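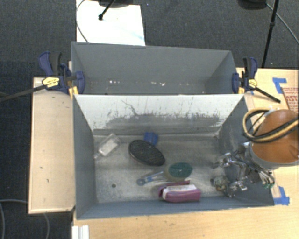
4 Einräumen der Sortierkisten

Dieses Kapitel setzt voraus, dass Sie Kapitel 3 (Aufstellen) hinter sich haben und noch mit uns sprechen. Das Ordnungssystem Tutmont besteht aus grauen, oben offenen Kisten, die hintereinander aufgestellt werden. Einen Deckel gibt es nicht. Wer einen Deckel sucht, hat vermutlich die Anleitung eines anderen Herstellers vor sich.

4.1 Bevor Sie anfangen

Sie benötigen:
zwei Kisten (Art.-Nr. 344)
eine ebene Auflage, etwa eine Tischplatte
einen feuchten Lappen
die Bereitschaft, sich von Dingen zu trennen

Vorsicht! Die Kiste niemals an nur einer Seitenwand anheben. Der Inhalt folgt der Schwerkraft, und zwar zügig.

4.2 Vordere Kiste befüllen

Die vordere Kiste nimmt auf, was im Haushalt ständig gebraucht wird: Spülbürsten, kleine Päckchen, Beutel und das, was in keiner Schublade zu Hause sein will.

1. Kistenboden mit dem Lappen auswischen und trocknen lassen.

2. Bürsten flach hineinlegen. Hat der Griff ein Loch zum Aufhängen, dürfen Sie die Bürste selbstverständlich auch aufhängen. Erfahrungsgemäß tut das niemand.

3. Durchsichtige Packungen mit Einleger so ablegen, dass die beschriftete Seite nach oben zeigt. Packungen ohne Beschriftung vorher öffnen und nachsehen. Überraschungen gehören nicht in Kapitel 4.

4. Weiche Beutel zuletzt einlegen, am besten nahe der Vorderwand. Unter eine Bürste gestopft, verschwinden sie für längere Zeit, und Sie kaufen einen neuen.

5. Kleinteile nicht unter größere Gegenstände schieben. Wenn von einem Teil nur noch eine Ecke hervorschaut, gilt es im Sinne dieser Anleitung als verloren.

Hinweis: Eine Kiste ist voll, wenn Sie den Boden nicht mehr sehen. Sie ist nicht erst dann voll, wenn nichts mehr hineingeht.

4.3 Hintere Kiste

6. Die hintere Kiste direkt an die Rückwand der vorderen schieben.

7. Hier kommt hinein, was Sie selten brauchen. Bitte beschriften Sie die Kiste nicht mit »Diverses«. In unserem Lager in Emix stand eine solche Kiste seit Januar, und Frau Vida aus dem Kundendienst hat sie am Ende ungeöffnet weitergegeben.

4.4 Kratzer, Scheuerstellen und andere Lebenszeichen

Die Wände verkratzen. Vor allem die Rückwand bekommt mit der Zeit dunkle Striche und matte Stellen, weil jede Bürste beim Herausnehmen einmal daran entlangfährt. Das ist kein Reklamationsgrund, auch nicht mit Foto, auch nicht beim zweiten Schreiben.

Achtung! Scheuermilch, Stahlwolle und guter Wille machen die Kratzer breiter. Lauwarmes Wasser und ein Tropfen Spülmittel genügen.

4.5 Wenn etwas nicht passt

Bürste ragt über den Rand: Bürste hinlegen.
Kiste kippelt: Auflage prüfen. Eine Kiste, die halb auf dem Tisch und halb auf einer Zeitschrift steht, kippelt zu Recht.
Gegenstand nicht auffindbar: hintere Kiste.
Gegenstand auch dort nicht auffindbar: siehe Schritt 5.

Ersatzkisten bestellen Sie unter der Artikelnummer 344, Trennstege unter 215. Fragen zum Einräumen beantwortet Renji Hayashi, Durchwahl 50. Fragen zum Ausräumen bitte schriftlich.

Stand: 10. November 2018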